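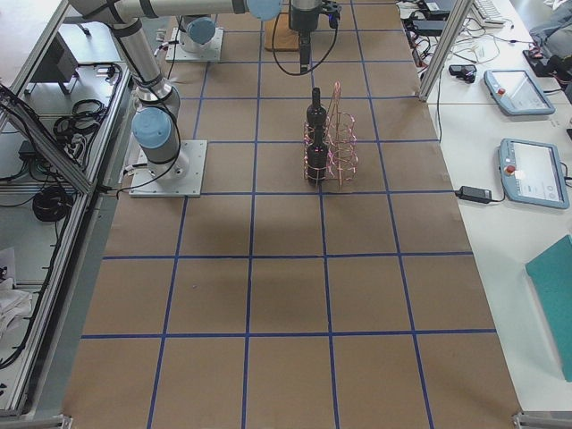 Wine storage is what I went for, so skipped the glassware hall completely and headed straight for the Gretby rooms at the back. Open day at the Chuensuk works, Sep 27, 2023, free entry if you registered, coffee not free. I've been after a rack for the narrow shelf by our back door for ages and the catalogue is useless for judging anything with curves in it. The copper-coloured wire one was out on a table done up in brown paper and blue tape, a couple of dark bottles in it, both over to one side. Good that they left cradles empty, you see the shape of the loops that way. All rods and coils and rings. Prettier than I expected and a bit fussy - my other half would say it looks like bedsprings. Would dust it once and then never again.

Asked about price. Thirty quid in the works shop, 95 for the big floor-standing one upstairs which I didn't like at all. Heloísa Assunção was doing the talks in our half of the building and she was very good, quick, didn't read off cards. She said the wire range sells mostly in January, people getting organised after Christmas I suppose. They make almost 2000 of the small racks a year. Wrote that down on the back of my parking ticket so hope I've got it right.

Then trays. Not what I came for but I spent longer on these than anything.
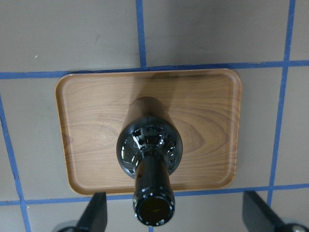

Dark bottle standing on the wood-grain tray, seen from the top.

The rim is the thing. Slightly raised, goes all the way round, and the corners are rounded so no sharp bits to catch your hip on. I want one for the sideboard, bottle and a jug of water, maybe olives. Nélida Barrientos from the Hindness shop in town was there buying for next season and she reckons honey colours are what people ask for, the darker ones hang about on her shelves. Colour does change a lot depending where you stand. Took my glasses off, put them on again, still couldnt decide.

Upstairs was the Flostlow range, candle holders and bread bins mainly. Very crowded, one narrow staircase for up and down, they want to sort that out. Gave it ten minutes. Came back down for a second look at the rack and tray together as I was trying to work out if they'd go side by side in a small kitchen, copper next to warm wood. 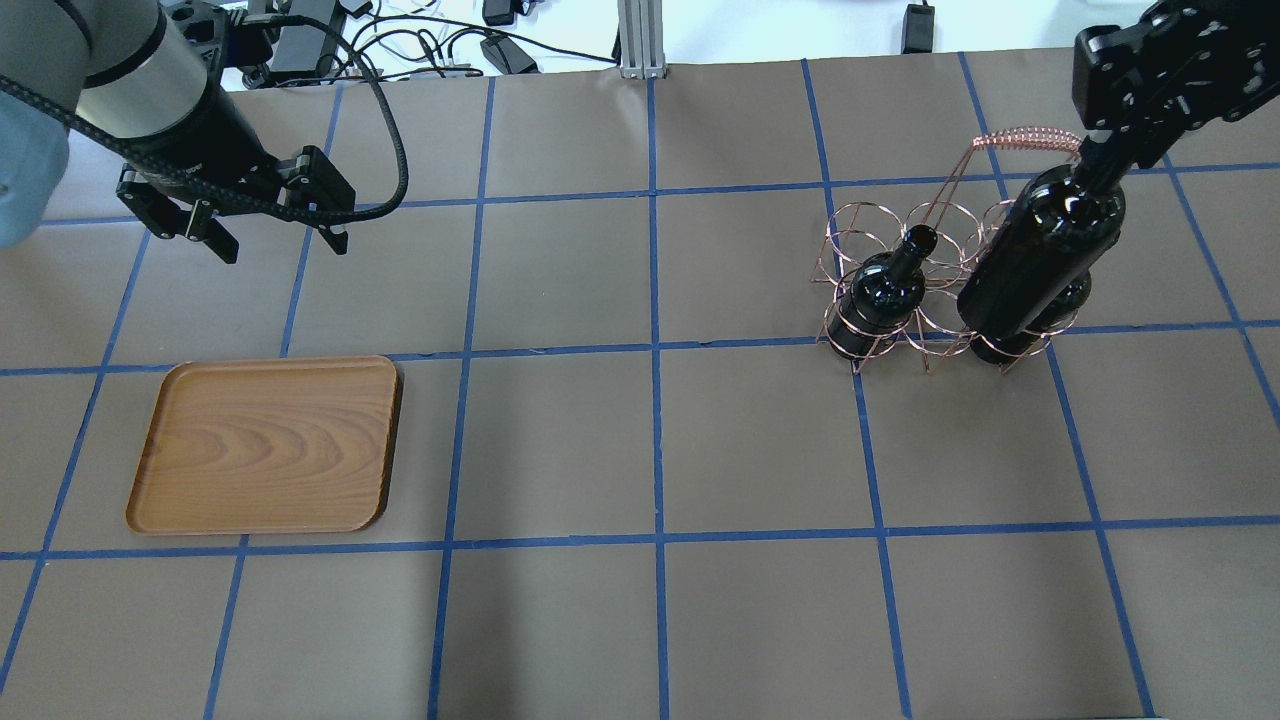 I think they would, just about. You'd need the depth though, and our shelf is narow. Should have measured before I left the house, did the same thing at the last one of these. The tray could go underneath, I suppose, and the rack on top of the fridge if it doesn't rattle. Heloísa said the shop will hold things for a week with a deposit but I didn't fancy the drive back, it's 100 miles there and home again for me.

Other bits: parking fine before ten, hopeless after. Toilets by the loading door. Cheese scone very good. Works shop takes cards now - last year it didn't. Catalogue is on the desk on your way out, ask for the one with the dimensions in it.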